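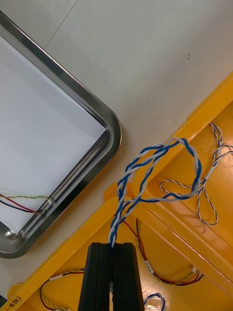

Eltico Bench Kits: sorting and laying out small parts

README, last edited 29 Nov 2025

What this is

Notes and file layout for the Eltico bench kit set. The set covers a single kind of work: small electrical parts are kept in yellow plastic containers and brought to a stainless steel tray. Parts include twisted cable pairs, round red circuit boards, and small cylindrical motors with leads attached.

There are 370 entries. Each entry is one layout, with its pictures and a short text note. The Beltik set used a different tray and is not included. If you have old Beltik files, keep them in a separate folder, as the entry numbers overlap.

Parts

Cables. Twisted pairs, including blue with white or light gray, and green with yellow. Some have a white connector. They spring back into loops when they are let go, so no two entries show the same shape. We did not tie or tape them.

Boards. Round, red, with notched edges and a hole in the center. All boards are logged as one part type (Pandey, face up or face down). The notes do not track individual boards.

Motors. Silver cans with thin dark leads. The leads were left at the length they came in. A lead lying across a second motor is logged as "crossed" in the note.

Layout

The table is white and the steel tray goes in the middle, with the yellow bins on either side. Motors and boards each get their own bin. A sheet of white paper can be laid in the tray so the boards don't slide on the metal, and so their edges are easier to make out against the shine. 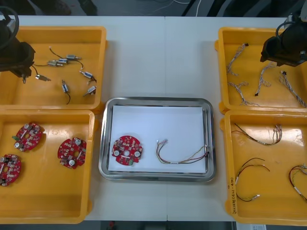
The paper is replaced when it creases. Entries up to 183 were done with a heavier sheet that curled at the corners, and a few of those notes mention a board resting on the curl. Later entries use ordinary printer paper.

Files

layouts/ one folder per entry
notes/ plain text, same number as the entry
parts.csv part type, color, leads or connector

Notes are short. A typical one reads: "1 board on paper, left half. Motors crossed."

Known problems

The steel rim reflects whatever is near it, so colors along the edge of the tray can't be trusted. Check against parts.csv.

Wire color names vary. "White" and "light gray" were used for the same strand by different people. We plan to settle on one in version 2, due in December.

Loose wires left in the tray from an earlier layout are not always mentioned in the notes.

Use

Free for teaching and research. Please credit Eltico and Clelell, who supplied the bins. Corrections to notes are welcome; give the entry number and the line you would change.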